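Netov T4 tabletop tidy arm

Item no. 179
Availability: in stock at Flullmont, 4 left
Hire or buy – ask for a price

Single arm with a five day loan option, for small clearing up jobs at table height. Paper scraps, light rubbish, hand tools put back where they live. Not for liquids. Not for glass.

Who its for

Offices, craft rooms, after-school clubs, anywhere the last half hour of the shift goes on tables. Most of our customers have one or two people doing the end of day round and they're tired by then. The arm takes the sweeping and the putting away. Staff still do chairs, bins, floors and anything sticky.

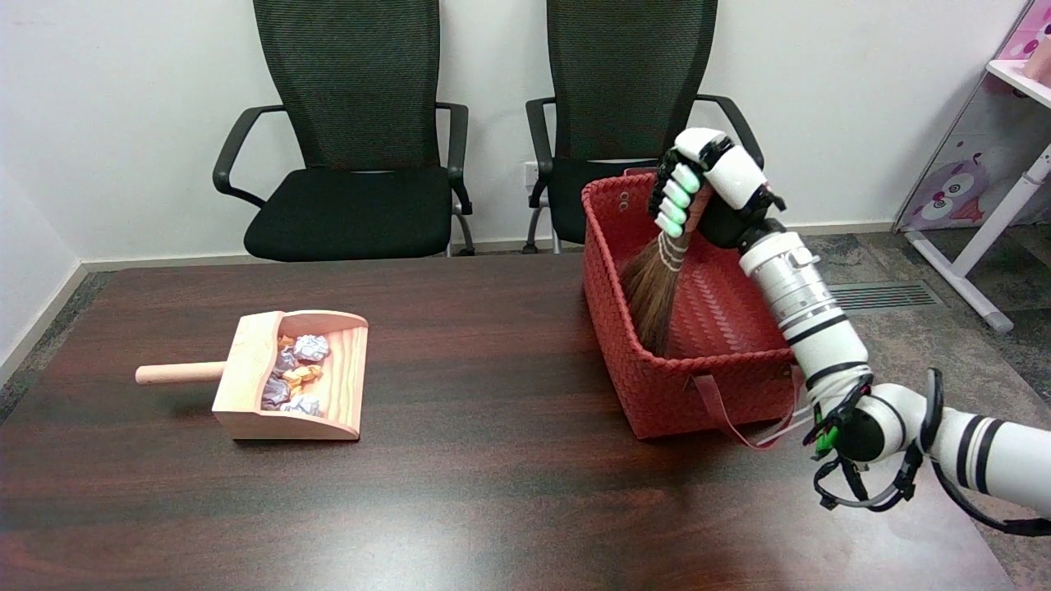
Set-up is a morning. We bring it, fix it, show two of your people how to teach it a job, go away again. Ring if stuck. Teaching is done by hand – you move the arm through the job, it keeps what you showed it. If you change your dustpan or move the basket to the other side you'll need to teach that bit again, takes a few minutes.

What changes for staff

Be straight with them before it arrives. Hours at Zapata stayed the same, the jobs moved round. Nobuhle Mabuza runs the evening team there and sent us this in April:

"First fortnight was more work not less, somebody had to stand by it. Now we start it and go and do the kitchen. Two of mine like teaching it, one wont go near it and thats fine, she does the windows."

Worth planning for: one named person per shift to start and stop it. Don't leave it to whoever is nearest.

Details

Reach: 70 cm
Weight of arm: 47 kg with base
Hand: fingered, grips ordinary handles, no special tools needed
Power: normal wall socket
Noise: low, you can talk over it
Stop button: on base and on lead

In the box

Arm and hand, base, lead with stop button, spare fingertip pads, printed guide. Dustpan, broom and basket not included, use your own.

Questions we get

Can it work with people in the room? Yes, but keep the table clear of hands while its moving. Children out of reach please.

Does it know when its finished? No. It does the job you taught and stops. Somebody has a look after.

Can we move it between tables? Yes with two people, then re-teach. Customers with more than one room mostly take the Eltano trolley base, seperate page.

Servicing once a year, included in hire. Prices last checked January 6, 2022.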